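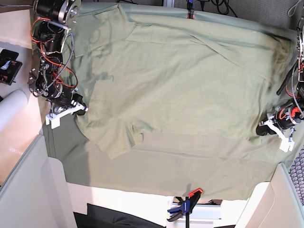

Bench rules for two-arm cloth work: what do you actually write down?

Briltetus Forums > Small Arms and Benchtop > Safety and Good Practice

wattlebench
Started this topic in January

I look after a bench where we teach a pair of small arms to handle T-shirts. Flattening, sleeve in, fold, repeat. The bench has grown one job at a time and so have the rules, which at the moment are a mix of a laminated page, a few things written on tape and whatever the last person told the next person.

We are moving to a shared space in Vamville and the new place wants a written procedure before anything gets powered up. Their template has 26 headings and was clearly written for a caged palletiser. Half of it doesn't apply and it is silent on the things that cause us grief, such as fabric getting drawn into a joint or somebody reaching in to straighten a collar while the arms are holding torque.

What I have so far:

Stop button within reach of the operator's seat, and tested at the start of each session.
No hands over the cloth while either arm is enabled.
Nothing on the bench except the bench cloth and the garment.
Long hair tied, no lanyards, sleeves above the elbow.
Cables checked for rub before the first run.
Anyone can call a stop and no one argues about it until the arms are down.

What am I missing, and what would you cut? I'd like it to fit on a page.

Reply
gantry_gus

Good start. I would put the power state first and be specific about it. "Enabled" means different things on different controllers. On ours there is off, powered with torque on, powered with torque off, and running. People treat torque on and not moving as safe. It isn't. An arm holding position can get a new command at any moment and it will go there at whatever speed the last person left in the config.

Our wording is "torque off before hands in". Four states on the wall with a yes or no beside each for whether hands are allowed. Only off and torque off are a yes.

Reply
kelpie_controls

Disagree with part of that. If you cut torque on a small arm that has no brakes, it falls. With two arms out over a bench you've now dropped both of them onto the work, or onto the hand of whoever was too quick. I've had a wrist come down on my knuckles that way. It was the fix that hurt me and I'd have been fine with the arm parked.

Ours says park, then torque off, then hands in. Park is a pose where both arms are resting on something and can't drop any further.

Reply
gantry_gus

Fair. Park first if it can get there. I still don't want people going in with torque on when it faults mid-move and won't park.

Reply
kelpie_controls

For that case we have a second person support the arm from behind the elbow while the first one cuts torque. It's written as a 2 person job. If you're alone you hit the stop, let it come down on the cloth and keep clear until it has finished.

Reply
wattlebench

Park then torque off is going in, thanks both. We do have a parking pose but it is only used at the end of the day. I'll make it the pose between garments as well and see how much time it costs.

Reply
thimble_and_servo

I come at this from the garment side, so forgive me if the robot people have heard it. Most of our stoppages were cloth problems that turned into arm problems. These are the rules that helped:

Clamp or clip the bench cloth at the edge. If the cloth is free, the gripper picks up shirt and cloth together and drags the lot. Check the clamps from underneath as well as on top.

Put every clamp on the map. If the clamp is in the workspace and not in the collision model, the arm will find it sooner or later. We lost a fingertip to a bar clamp that had been shifted along the bench by a hand's width to make room for something else.

Choose a bench cloth that contrasts with the garments. Green on green is a pain for vision and it is also a pain for the person watching, who can't see whether the hem has been picked up properly.

No drawstrings, no loose threads, no swing tags. Trim before loading. A thread around an exposed joint takes longer to clear than it took to make the shirt.

Reply
wattlebench

Contrast is a sore point, we have a lot of pale green shirts and a green cloth. Point taken. I'd never thought of it as a safety matter, more of a data quality one.

Reply
mulga_mech

It's a stretch to call it safety. I'd be wary of loading the page up with things that are really housekeeping or quality. Once people see a rule about cloth colour next to a rule about hands they start to weigh them the same, and the way they weigh them is to skip both. Have a safety page and a separate setup sheet.

Reply
thimble_and_servo

I'd have agreed before we had someone lean in for a closer look at a hem they couldn't make out. Poor visibility of the work is what brought their face over the bench. So I count it.

Reply
mulga_mech

Then the rule is "don't lean in", and the cloth goes on the setup sheet with a note. I'm not saying ignore it.

Reply
spare_fuse

Cables. "Checked for rub" is too vague for anyone to follow. On small arms with external wiring the loops at the joints are where it goes wrong, and there are two separate faults to look for.

One is a loop too tight at full reach, so the connector takes the load. The other is a loop too loose, so it hangs down into the gripper's path or catches on the other arm. With two arms working towards each other the second is the one I see more of.

What we do is move each arm by hand, torque off, through its full range at the start of the session and watch the cable the whole way. Then both arms to their closest approach. Any braid that's fraying gets tagged and the arm is out until it's replaced. No tape repairs. We were strict about that from the start and I'm glad of it.

Reply
kelpie_controls

No tape repairs at all? We'd never run.

Reply
spare_fuse

None on anything that moves. Tape on a fixed cable behind the bench, fine. Keep spares made up. It's a dull afternoon with a crimper and then you don't have the argument again for months.

Reply
hallton_labtech

We run a similar bench at Hallton and I had to write the same document last year. A few things from the other end of that process.

The reviewer will want a risk assessment before they care about your rules. Do that first and let each rule point back to a line in it. If a rule doesn't point to anything, it comes off the page. That got ours down from four pages to one.

Don't copy clauses out of the big industrial standards unless you have read the whole part and know it applies. Ours had a sentence about collaborative operation pasted in by someone who had never measured contact force on the arms. The reviewer asked for the measurements. We didn't have any. It took six weeks to sort out.

Small and light doesn't get you out of it either. The pinch between the fingertips and the pinch between two links are different hazards and should be listed separately. On a two-arm bench add the pinch between the arms.

Floor. Keep the floor beside the bench clear and write down where the clear area ends. Things get put down next to a bench and stay there. A control box or a roll of something underfoot is a trip towards a live arm, and our reviewer spent more time on that than on the robots.

Reply
gantry_gus

The floor one is a good shout. Ours got marked down for the same thing.

Reply
wattlebench

Very useful, especially the bit about pointing rules back to the assessment. I had it the wrong way round and was writing rules from memory.

Question on speed. The template wants a maximum speed for teaching and a maximum speed for running. We teleoperate for most of our sessions, so there's an operator in the loop the whole time. Does anyone set a separate limit for that?

Reply
kelpie_controls

Yes. Teleop is the slow limit, always. The operator is looking at the shirt and has no attention left for the rest of the bench. Ours is capped in the controller so it can't be changed from the operator's seat.

Reply
mulga_mech

We cap it as well but I'd add a time limit. 20 minutes in the seat and then swap, or take a break. Errors pick up after that and they're the sort where the arm gets pushed hard into the table because the operator has stopped watching for contact.

Reply
thimble_and_servo

Ours is longer than that and people manage. Folding is slow, you barely get the sleeves sorted in that time if the shirt has come in creased. If you force a swap in the middle of a garment you end up with two people near the bench and arms holding cloth.

Reply
mulga_mech

Swap at the end of the garment, then. The timer says finish this one, it doesn't say drop it.

Reply
hodzic_parts_bin

Late addition on grippers. We use printed ones from the Hodžić pattern and the brackets crack at the screw bosses well before they look worn. Flex each finger by hand when you do the cable check. If it creaks, swap it. A finger that lets go with the shirt under tension flicks, and it flicks towards whoever is in front.

Eye protection for anyone standing at the front edge. I know people roll their eyes at it for a T-shirt.

Reply
spare_fuse

Seconding the eye protection. Cheap and no argument from the reviewer.

Reply
wattlebench

Draft two, going to the Vamville people this week:

1. Stop button tested at session start, by the person who will be operating.
2. Park, torque off, hands in. In that order. Won't park: two people, or stop and stand clear.
3. Teleop speed capped in the controller. Swap operators at the end of a garment once the timer has gone.
4. Cables and fingers checked by hand through full range before the first run. No tape on moving cable.
5. Floor clear to the marked line. Hair tied, no lanyards, safety glasses at the front edge.
6. Anyone can call a stop.

Clamps, cloth, threads and tags have gone on a setup sheet that gets signed with it. I've left "don't lean in" under number 2 for now, though I can see it moving.

Reply
gantry_gus

I'd still put the power states on the wall as their own sign. Otherwise looks fine to me.

Reply
thimble_and_servo

Add "clamps in the collision model" to the setup sheet in bold. And get a different cloth.

Reply
wattlebench

Will do on the clamps. Cloth is on the list for the move.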